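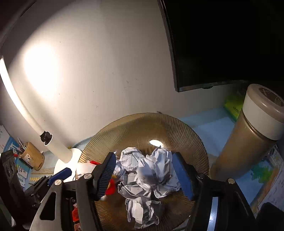
Desk clearing is the chore we get asked about most, and the one where the gap between a good demo and a useful machine is widest. This repository holds recordings of people doing small household and workshop jobs with a hand-held gripper, plus the baseline code we trained on them. A typical item is getting crumpled paper into or out of a wastebasket. Paper balls are light, they catch on each other, and no two are the same shape. The basket has a striped rim, a lamp stands next to it, and the fingers have to come down between the paper balls without snagging. A person does this without looking. A policy mostly doesn't.

Sallau Chores, data card

By the Sallau maintainers, Brolalbridge
Last revised in May

Print this page | E-mail this page

## What is in it

- 3795 recorded episodes in total
- 2346 from homes and home offices, the rest from a small parts shop in Lurkport
- 92 task names (see `tasks.csv`)
- One wrist-view video per episode, with gripper opening and hand pose

Home tasks are mostly tidying: paper, cups, pens, laundry, cutlery. Shop tasks are sorting fasteners, loading trays, wiping down a bench and emptying scrap bins. We did not tidy up before recording. Desks have whatever was on them.

## Can it do the chores yet?

Some of them, slowly. We ran 1000 trials of the baseline policy on a fixed arm, split across tasks it had seen in training. Tray loading in the shop works well enough that we leave it running while we do other things. Paper and cups are usable if you don't mind a second try. Cloth is poor. Anything that needs two hands is not supported.

The usual failures with paper:

- closing on the rim of the basket and lifting the whole basket
- picking up two balls and dropping one on the way
- pressing a ball flat against the bottom and then giving up
- treating a bright patch from a lamp as an object

The last one got better after we added evening recordings. It is not fixed.

People ask how this compares with walking robots from Honda and others. We haven't tested any and can't say. Nothing here involves legs or moving from room to room.

## Using the files

Unpack the archive and run `python check.py` first. It lists missing or short episodes. Then `python train.py --split home` or `--split shop`. Training on both splits together gave worse results on the shop tasks, and we don't know why yet.

Timestamps in the oldest folder are off by one step. `check.py` corrects them if you pass `--shift`.

## Known gaps

Few left-handed recordings. Very little glass. No kitchens with gas stoves. Some private papers show up on desks; we blur names when we find them, so please open an issue if we missed one.

Contact: use the issue tracker | Copyright Sallau maintainers | Back to top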